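About Plera

Home
About
The sets
Schools and clinics
Replacements
Contact

Blocks, plates, a table. That's the business.

Plera makes sorting and matching sets for young kids and for anyone relearning how to use their hands. Foam cubes and shallow plates mostly. We're in Zonham, in the old Ibrahim building, second floor, door by the loading ramp. Been here 17 years. The sign downstairs still has the previous tenant on it, come up anyway.

We sell to preschools, occupational therapists, a few hospitals, and a lot of parents and grandparents. Small orders are fine. One cube is fine. We get asked that a lot so it's going near the top.

How it started

Solomiia Maksymiv was teaching a mixed-age preschool room and was tired of sorting toys with too much going on. Faces on them, buttons, a song. She wanted a thing to pick up and a place to put it. She cut the first cubes out of packing foam at her kitchen counter with a bread knife (they were terrible, two of them are still in a drawer here, nobody's allowed to throw them out). Plates came out of a picnic set.

The kids used them every morning for a whole winter. Other teachers asked. Nazar Bondarchuk, her brother-in-law, had a van and knew someone with a foam cutter. First real batch went out in March of the next year, in bread bags. We've moved on to boxes.

What we make

The main line is called Haltska. Cubes, plates, and a card of things to try. The card is one sheet, both sides. We used to print a booklet and it came back unopened in every return, so now it's a card.

Cubes are dense foam. Plates are plastic, round and shallow, with a low rim. You can buy cubes alone, plates alone or the full set of 32 pieces in a cotton bag. The bag has a drawstring. Older bags had a zipper and if yours has broken write to us, we'll send the new kind, no charge.

Colors are the part we fuss over. People assume you just pick bright ones. You don't, or we don't. Some pairs should be easy, far apart, a three year old gets them right away. Some pairs should be close enough to make you stop and look. We sit at the table and move things around and argue, then look again after lunch when the light's changed.
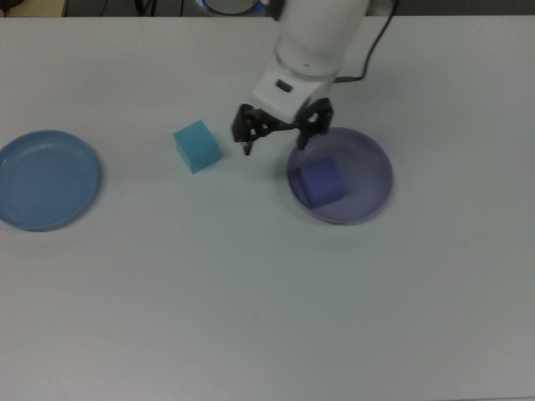 Close blues took us the longest to get right. Too similar and it's just annoying, too different and there's no looking involved, the hand goes straight there. We must have gone through a dozen dye samples and then went back to the second one. A turquoise cube next to a dusty light blue plate is about where we like it: same family, clearly not the same color, and a kid has to decide if that counts as a match. Solomiia says yes. Nazar says no. Ask your class. Either answer is a good conversation and we left it off the card on purpose.

The table matters more than people think. Plain, matte, pale. A glossy top throws light back up and a patterned cloth makes everything harder to find, which you might want later on but not on day one. If all you have is a patterned table put a pillowcase over it. Works fine. Leave lots of space between the plates, more than feels natural. Kids reach better when there's somewhere to reach across.

And don't start with everything out. Please. We know the bag is full. Two plates, two cubes, see how that goes. Most of the phone calls we get that begin "she's not interested" turn out to be the whole bag tipped on the carpet.

Why foam

Quiet, for one. Try wooden blocks in a room with nine kids in it. Foam gives a little when you squeeze it, so a weak grip still gets hold of it, and if it gets thrown, well. It gets thrown. Edges are soft too. Downside is that it marks. Fingernails, teeth, a dog. We don't pretend the cubes last forever, that's what the replacements page is for. Last year we posted out 3856 single cubes, most of them for ones that had been chewed or gone behind a radiator.

Washing: warm water, a drop of dish soap, squeeze, leave on a towel overnight. No dishwasher for the cubes. Plates can go in the top rack. Don't dry the cubes on a heater, they go stiff and a bit yellow and then you'll be writing to us.

Why plates and not bowls

We had bowls. A cube in a bowl is hidden from the side, and little ones sit low, so from where they are it's just gone. Off a plate you can see it the whole time and see when you're wrong. The rim is enough to feel with a fingertip. It won't stop a cube that's rolled in hard, but it tells the hand where the edge is. Therapists like that part. We can't take much credit, it's how the picnic plates were.

Lavender and purple were added later. A customer asked for something outside the red-yellow-blue crowd, and then we couldn't stop using them. They're now the second best selling pair after the greens, no idea why.

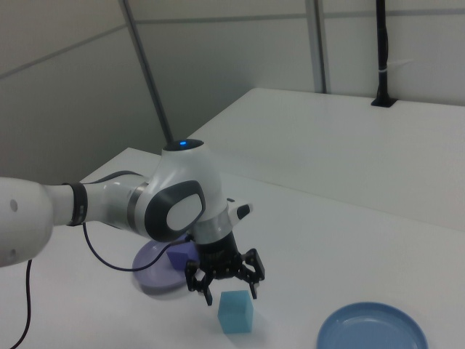 HALTSKA TABLE — Plera, Ibrahim building, second floor, Zonham

We're the bunch who decide what goes in the bag. Seven people, and not all full time. Solomiia runs it, Nazar does the foam and the orders, everybody does packing when it's busy. We write the cards, mix the colors, answer the emails and try out new layouts before they get anywhere near a customer.

Layouts are most of it. A layout is just what's on the table when someone sits down. A favorite for the middle stage: purple block already on the lavender plate, blue cube still out on the table, blue plate off to the other side. One's done and one isn't. You don't have to explain anything, the finished half shows how it goes. For a kid who doesn't have much language yet, or an adult who's lost some, that saves a whole lot of talking.

Then you can mess with it. Put the purple one on the blue plate and wait. Some kids fix it at once, some laugh, some leave it and that's useful to know also. Move the right plate further off. Use the other hand. Ask for "the blue one" and don't say cube or plate and see which they pick up.

Every layout gets tried at our own table first and then in a real room. Three preschools in Zonham let us come in and we owe them a lot of coffee. If a layout needs more than one sentence of instruction it goes back in the folder. The folder is thick.

Things we don't do

Letters and numbers on the cubes. Asked every year. Other people make those and make them well, and once there's a letter on it the kid's looking at the letter.

Scores. There's no chart in the bag and no stickers. If your clinic needs to record something use your own form, you'll have a better one than we would write.

Screens, sound, batteries. No.

Custom colors, not usually. We did a run for one school in their uniform colors and they were lovely and it took Nazar most of a month to get the dye out of the sink. Ask if it's for a good reason (low vision, a color a child just won't touch). We'll try.

Schools and clinics

Schools can have a set on loan for a month before deciding. You pay postage back and that's all. Please count the cubes in before you mail it, we end up short on nearly every loan and it's never the teacher's fault and it's always the green.

More than one room? Order by room, and mark it on the form, so we can bag them seperately and put the room name on the bag. It makes the first day easier.

We also run a short session for staff, an hour at your table or ours. Bring lunch. It's mainly setting out pieces and putting them away again, grown adults on small chairs, and people get surprisingly competitive about the close blues.

Tidying up

Last bit, since it's in half the emails. Packing away is part of the activity, so don't do it for them. Plates stack first, biggest job done. Then cubes into the bag one color at a time, or any old how if it's been a long morning. A two year old can do the stack. Hold the bag open and low. If pieces go back in the wrong bag don't worry about it, they're all the same size across every set we've ever sold, old ones too.

Keep the bag somewhere kids can reach it. Ours is on a hook by the door.

Visiting

We're generally in from 9 to 4. Ring first, there might be just one person here and she may have her hands in the dye. There's a table set up for visitors and you can try any color before you buy. Kids welcome, obviously. Stairs are steep, the lift is round the back through the yard, call up and one of us will come down with the key.

Replacement cubes: use the form and tell us the color in your own words. "Sort of sea colored" has been enough befor now. If you still have the chewed one send a photo of it next to something white.

Jobs: nothing at the moment. We do take students from the early years course each March, write to Solomiia with a few lines about yourself, no need for a résumé.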